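Quintana break-ins: anyone else hear the police update?

milagros_t
Joined the 236 bus crowd again this morning and all anyone talked about was the garages. The county posted that two people were arrested over the storage unit and garage break-ins on the Quintana side. I'm on the hill end, so I only heard the sirens.
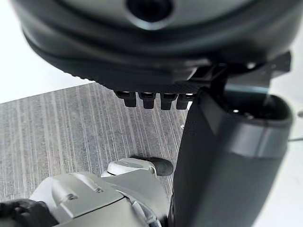
Dark housing, row of small black tabs underneath.

Does anyone know if they got the stuff back? My neighbor is missing a generator and a box of his dad's tools.

kadir_s
My brother-in-law's unit was one of them. The deputy told him some 30 units were opened and most of the locks were just cut. They have a room full of things and want serial numbers or photos before they hand anything over. He has neither, of course.

Zotora Fan
Two arrests doesn't mean two people did it. My guess is there's a third one driving. You don't empty a garage with a hatchback.

milagros_t
That's what my neighbor thinks too. He swears he heard a diesel.

r_panganiban
Can we please not start naming trucks? Last November this board decided it was the guy on Mindura Lane and he was at work the whole time. He still gets looks at the gas station. Arrested isn't convicted either – let them have their day in court.

Zotora Fan
I didn't name anybody, Ronaldo. I said hatchback.

r_panganiban
You said "my guess is." That's how it started last time.

kadir_s
He's got a point, I was in that thread and I'm not proud of it.

ariel_aq
Does the storage place owe people anything? I pay them every month and the gate has been stuck open since spring. I'm pretty mad about that part, more than the thieves even.

kadir_s
Read your rental agreement, Ariel. His says contents are at your own risk unless you bought their coverage. He's calling his renters insurance tomorrow to see if they'll take it.

ariel_aq
Ugh. I signed that thing on my phone in the parking lot.

milagros_t
Okay, I called the county line on my lunch. You need your case number to get an appointment for the property room, and they don't do walk-ins. Telling my neighbor tonight.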